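Ivomgate furniture listings, v2

README, last touched 2026-10-11

What it is
Text of dealer listings for antique and salvaged furniture. Workbenches, factory carts, printers' cabinets, lamp bases made out of machine parts. Scraped from two shops, Furinau and Zarei, with permission from both. 135 listings so far, 63 of them with measurements.

Fields
id, title, body, era, material, height_in, width_in, depth_in, price_usd, sold
Era is whatever the dealer wrote. "Industrial", "turn of the century", "old". Not normalized, dont ask me to yet.
Sold is y/n as of September, not updated after that.

Known problems
Furinau repeats the same closing paragraph in every listing – strip it before you count words. Zarei mixes inches and feet, fixed in 12 rows, probably more left. Prices over 50 dollars only, cheaper stuff was dropped at the source.
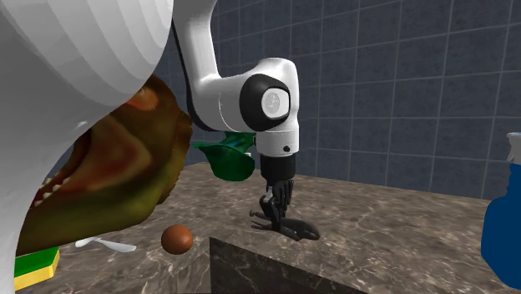
Comment on v1, from a reader: the material column is close to useless for the tables, half of them say "wood and iron" when the body text says oak top, cast iron legs. Could it be split into top and base?

Good point. Split is done for tables in v2 (material_top, material_base), blank for evrything else. Chairs maybe next time.

Loading
One CSV, UTF-8, comma separated, quotes around body. Line breaks inside body are kept, so use a real CSV reader.

License
Research and hobby use ok. No reselling the text. Credit Ivomgate and the shop name.

Related
Clirisari – same idea but clocks and lighting, different columns, don't merge blindly. Ids overlap.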